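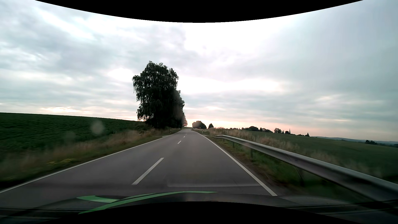
車線逸脱警報に一日じゅう叱られた話

2023年1月27日

昨年5月のログをようやく整理した。八か月も寝かせておいたのは忙しかったからで、見たくなかったからではない。そういうことにしておいてほしい。

うちの実験車には、Bremariという車線認識ソフトを載せている。白線を見つけて、自分がどこを走っているかを推定し、怪しくなったら運転者に警告を出す。ハンドルにはまだ触らせていない。この日のあとでは、触らせていなくて本当によかったと思っている。

試験区間はイルネン(Irnen)の先の田舎道で、片側一車線、両側に白い外側線、真ん中は破線、右側にはところどころガードレール。対向車がいなければ、教習所の教科書に載せたいくらい素直な道だ。担当のフリート・ブラウワー(Griet Brouwer)は出発前に「ここで失敗したら逆に才能」と言った。才能はあった。

最初の警告は走り出してすぐに鳴った。左に寄りすぎ、とのこと。私は右車線の真ん中にいた。次は右に寄りすぎ。やはり真ん中にいた。Bremariの意見では、私は酔っ払いのように道幅いっぱいを使っていたらしい。助手席のフリートは黙って端末を眺め、そのうち警告音に合わせて指で膝を叩きはじめた。

帰ってログを開くと、誤警報は404件。ウェブページが見つからないときと同じ数字で、見つからなかったのは車線だった。こういう偶然はちっともうれしくない。

原因の切り分けには9日かかった。最初に疑ったのは空だった。雲の明るいところと暗いところの差が大きいと、露出の制御が落ち着かなくなる。次に疑ったのはガードレール。上の縁が白っぽく光ると、もう一本の白線に見えなくもない。どちらも多少は効いていたが、映像を加工して試しても、警報は13件減っただけだった。

犯人はもっと手前にいた。フロントガラスの映り込みが、ボンネットのすぐ上あたりの路面に淡い横線として重なることがある。人間の目ならまず気にしない。ところが設定ファイルの中では、ボンネットを隠すマスクの上端が、以前の車の値のまま残っていた。その結果、映り込みもボンネットも「路面」として処理に渡されていた。実験車のボンネットには薄緑の曲線模様が入っている。左下から中央へすうっと伸びて先が細くなる、なかなか立派なカーブだ。Bremariはこれを、急な左カーブの白線の切れ端と解釈していた。塗装を決めたのは広報だが、マスクの値を写し忘れたのは私である。

ブリドヴェル(Bridovell)の試験場にいるカディ・スカーム(Cadi Skyrme)に報告したら、返信は一行だった。「で、ハンドルにつないでいたら?」

つないでいたら、たぶん路肩の草の中か、対向車線にいた。笑い話で済んでいるのは、権限を与えていなかったからというだけで、設計が賢かったわけではない。自信度の値も確認したが、誤警報の大半で90%を超えていた……と書きたいところを我慢して正確に言うと、そもそも自信度を記録していなかった。これも直した。

変更点のメモ。

マスクは車両ごとに持たせ、車両名が一致しなければ起動しない。
白線が10フレーム以上連続して車体側から生えてきたら、認識を無効にして運転者に知らせる。
出発前にマスクを重ねた映像を画面に出し、人が見てから走る。

三つ目がいちばん地味で、いちばん効いている。先週フリートが画面を見て「レンズ、汚れてますよ」と言った。私は雑巾を取りに行った。

最近の記事
・GPSが湖の上を走っていると言い張る
・ブラウワー式ケーブルの束ね方
・非常停止ボタンを昼食の袋で押した件
・ログの時刻が一時間ずれる季節

お問い合わせ | © 2023 | ページの先頭へ戻る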